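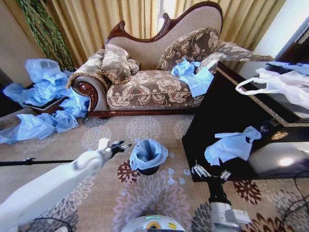 Posted Monday by Kollon

What is the best way to clear a large quantity of thin plastic bags out of a sitting room? Most are on the floor. 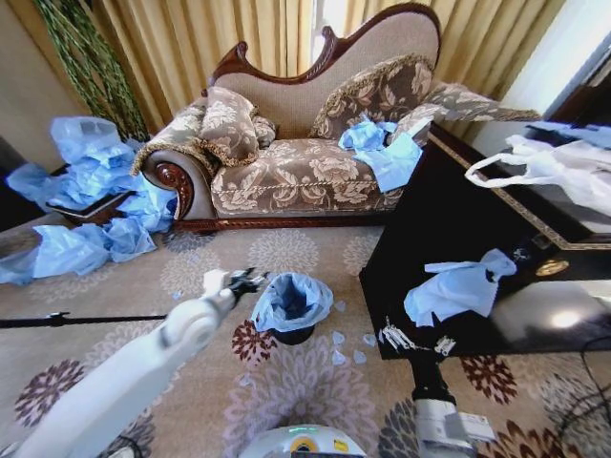

Tripathi
Flatten each bag, fold it in thirds, stack by 18. Begin with any on upholstery; the one hanging over the front of the chaise seat comes first. Keep fringe clear of the folds.

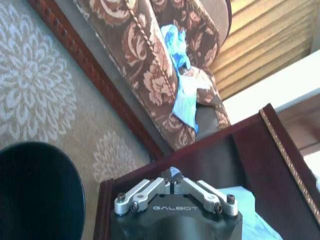
Then put a rubber band on each stack.

Pretau
Stuff them all in one bag.

Contact | Back to top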